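Odari Reading Log
README, version 2

Odari is a plain text record of one household's reading, kept over a long stretch of evenings and tidied up in April. It holds one row per reading session. It was begun as a way to settle an argument over whether either party finishes books, and it has settled that argument in a way that pleases neither.

If you want book reviews, go elsewhere. The log says what was read, for how long, and where the reader gave up. Opinions were collected for the first few weeks in a column called thoughts, which filled up with the word "fine" and was dropped.

What is in the folder

sessions.csv: one row per sitting, over 2000 rows.
books.csv: one row per book, 400 rows, including the ones we only pretended to start.
shelves.txt: where each book lives, or is supposed to.
khokhar.py: the script that joins the files and prints the yearly tables.
notes.txt: corrections, grudges, a recipe for lentils that got pasted in by mistake and has been left because people use it.

Columns in sessions.csv

book_id: matches books.csv. A blank means the reader could not remember which book it was, which happens more with thrillers.
reader: A or B. Guests are logged as G and are not expected to be consistent.
minutes: whole minutes, rounded to the nearest five by A and to the nearest flattering number by B.
page_from, page_to: as printed. Roman numerals in front matter have been turned into negative numbers, so page xii is -12. This seemed clever at the time and breaks every average you will try to take. Filter for page_from greater than zero before you do anything else.
place: bed, chair, kitchen, train, bath, other.
asleep: yes if the session ended that way. Self-reported, so treat every "no" from the bed rows with care.
lang: two-letter code for the language of the copy being read. See below.

Columns in books.csv

book_id, title, author, year, lang, pages, format, source, status.

Titles are entered as they appear on the cover. For books not in the Latin alphabet we keep the original characters and add a rough English title in a second field, title_en. The files are saved as UTF-8. If your spreadsheet program opens them and shows a row of question marks and little boxes, the file is all right and the program is guessing. Import the file instead of double-clicking it, and pick UTF-8 from the menu.

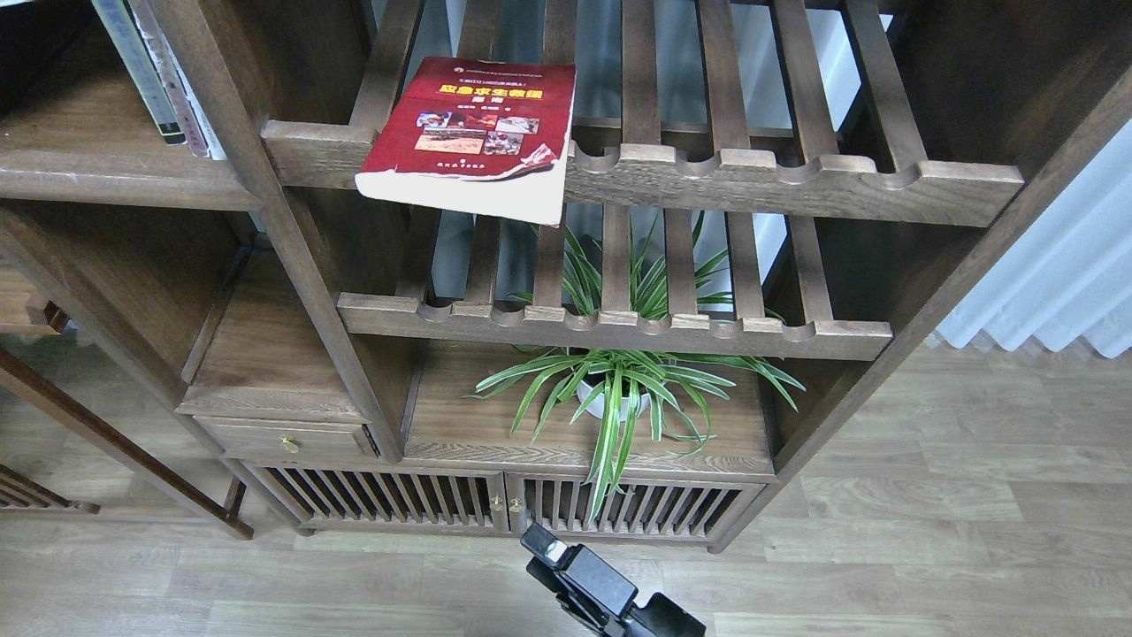

Status is one of unread, started, stalled, finished, abandoned, lent. The line between stalled and abandoned took longer to agree on than everything else in this file. The rule we ended up with: a book is stalled if the reader gets annoyed when you move the bookmark, and abandoned if they don't notice.

Source is one of bought, gift, library, inherited, found. The Hunero books (28 of them, all source "found") came from one box left at the curb outside a shop of that name when it closed. They are mostly practical books: knots, home wiring, bee diseases, how to write a business letter. They have the highest finish rate in the whole log. We have tried to draw a lesson from this and would prefer not to.

How the shelves file works

shelves.txt uses three levels: room, unit, position. A line looks like this:

hall / unit 2 / upper

Position goes by what you would say out loud to a person looking for the book. We did try numbers. Numbers require that a book be put back where it came from, and this is a home with two adults in it.

Books lying flat get the letter f after the position. Books propped at an angle get a t. Books on the floor are given the position "floor" and a date, and after a month the date is taken off so as not to upset anybody.

Please don't use shelves.txt as a guide to how the books are sorted. They were sorted once, by subject. Then the tall ones didn't fit, then cookbooks moved to the kitchen and took gardening with them, and after that things went where there was room. A later attempt to sort by color lasted through the reds.

Languages

Most rows are en. There are smaller groups for zh, es and hu, and one row each for several others where somebody was looking at the pictures. When a book was read partly in one language and partly in translation, each session carries the language of the copy in hand, so a book can show up twice under separate ids with a shared work_id. Page counts across a pair should never be compared. The translation of one short novel runs longer than the original by a third, and the extra third is introduction.

Reading speed in B's second language goes up a lot over the period. Before you write that up as progress, note that B also moved from newspapers to comics. 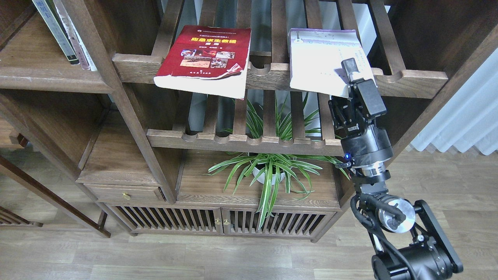 The red paperback and a white notebook on the upper rack.

Notebooks

Notebooks have no rows of their own. Handwritten logs were typed into sessions.csv at the end of each month, when they could be found and read. Where the handwriting gave two possible readings of a number, we took the smaller. Anything worked out from memory has an m in the column called conf. There are more m rows around holidays, and their minutes are suspiciously round.

Loose slips of paper were typed up last. One of them says only "read a lot" and has been entered as 60 minutes.

Running the script

You need Python 3 and nothing else. From the folder:

python khokhar.py sessions.csv books.csv

It prints a table of minutes per reader per month, a list of finished books, and a longer list of the others. Add --kind to hide the longer list. Add --matura to switch on the Matura count.

The Matura count is our own measure and has no standing anywhere. A book scores one if it was started, left alone for at least a year, then finished. The idea was that some books need to sit a while, like cheese. So far the top scorer is a history of canals that took four goes. Reader A claims it was worth it and has been asked to stop bringing up locks at dinner.

Known problems

Minutes over 400 in a single sitting are typing mistakes, except for one, which was a delayed train.

Library books have a return date in books.csv and no fine. The fines column was removed at the request of reader B.

Audiobooks are logged in minutes with blank pages. Some were played at a faster speed and nobody wrote down which. Don't add them to anything.

Sessions that run past midnight belong to the day they started. This was decided late, so early rows may be split across two days and look like two keen short sittings. They were one long one with a snack.

Cookbooks count as read if the reader sat down with them. Standing up at the stove is cooking.

The author field is messy. Editors, translators and writers of forewords are mixed together for the first stretch, and one publisher is entered as an author with a long and varied career.

What you can use it for

Practice data for joining tables, mostly. It's small enough to open on an old laptop and untidy enough to be good exercise. A few people have used it to try out charts. It would also do for a class on missing values, of which we have a generous supply.

It should not be used to say anything about how people read in general. Two readers, one house, one very comfortable chair. It should also not be used to pick books, given how many of these were bought on the strength of the cover.

Privacy

Guest names were taken out. Titles that a guest asked us to drop were dropped, and we won't say how many were diet books. The place column used to be more detailed and is now the six values listed above.

Changes in version 2

Merged duplicate ids for books bought twice.
Added title_en.
Moved front matter to negative page numbers (see the apology above, such as it is).
Status "reading" removed. Everything under it was really "stalled".
Fixed an error in khokhar.py that gave reader B all of reader A's sessions for one February. Reader B has asked that it be noted they did not complain.

License

Use it, copy it, change it. If you publish something with it, say that it came from the Odari log and say which version. Corrections are welcome as a plain text patch against notes.txt. Corrections to the lentils go in the same file, under the recipe, and should mention how much salt.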